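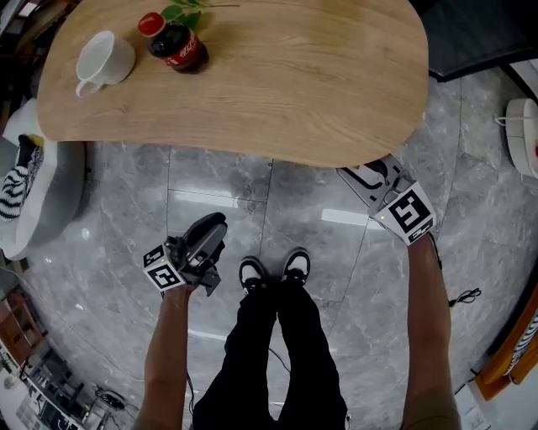
A cup and a small bottle of Coca-Cola on a light oak table.

Uketstead drops plan to charge for cafe tables on Pichon Street

25 November 2025

Cafes on Pichon Street will not have to pay for the tables they put on the sidewalk this winter, after the town of Uketstead backed off a fee that was due to start in January.

The fee was set at $50 per table per month. Owners got the letter in the mail with very little warning, and most of them were not happy. A petition went up on counters the next morning and had 111 names on it by the time it was handed in at Town Hall.

The vote to drop it came late, at the end of a long meeting that was mostly taken up with the Munthorpe Road drainage work. No debate to speak of. Hands up, done, on to parking.

What changes now: not much. Cafes still need a sidewalk permit, same as before, and the permit still costs $200 a year. Tables still have to be in by 10 p.m. The rule on leaving a clear path for strollers and wheelchairs stays, and the town says it will be stricter about it, particularly at the corner by the post office where the sidewalk narrows.

There are 27 businesses on the street with a permit, from the bakery at the top end down to the noodle place across from the bus stop. Several only have one or two tables outside. For them the fee would of been small, but the owners of the bigger places said they'd have pulled half their seating until spring.

Warum, the coffee shop that opened in the old shoe repair store last year, had already taken its outside tables in and put up a sign in the window telling customers why. The sign was gone by lunchtime after the vote. Tables back out, blankets on the chairs. The shop says its heaters will be running again by the weekend, and it is going ahead with the evening hours it had put on hold.

Not everyone is pleased. People living above the stores have complained for two summers about noise and about chairs being dragged in at closing time. A few of them spoke at the meeting in favor of the fee, saying that if cafes are going to use public space they should pay something toward keeping it clean. One pointed out that the trash cans on the street are emptied three times a week and are full well before that.

The town did promise something on that. Two more trash cans, one at each end, and an extra pickup on weekends. No start date given. Asked after the meeting, the public works office said the cans are on order.

The fee was first brought up in the summer as part of the budget, when the town was looking for ways to pay for repaving. Pichon Street was last done a long time ago and it shows - the stretch by the bank has been patched so often that tables wobble on it, and cafe staff keep folded cardboard behind the counter for the legs. With no fee, repaving now has to come out of the general road fund, which means it goes in line behind Munthorpe Road. Don't expect crews before late next year.

A sliding fee, with small cafes paying less, was also talked about and could come back. The town says it will ask owners and residents what they think before it tries anything like that again. A survey is supposed to go out in January, on paper and online. Paper copies at the libary and Town Hall.

Owners who already sent in a check for the first month will get it back. The clerk's office is mailing refunds and says to allow two to three weeks. Anyone who paid by card should see it sooner. Bring the letter if you go in person, the office will ask for the number at the top.

Permits for next year can be renewed now. Same form as last year, one page, plus a sketch showing where the tables go and how wide the path is. Late renewals mean no tables out until the new permit is in the window.

The winter market is not affected by any of this. Stalls pay seperately and those rates were set back in the fall. Street closes to cars at noon on market days, and cafes can keep their tables out as long as they stay behind the white line.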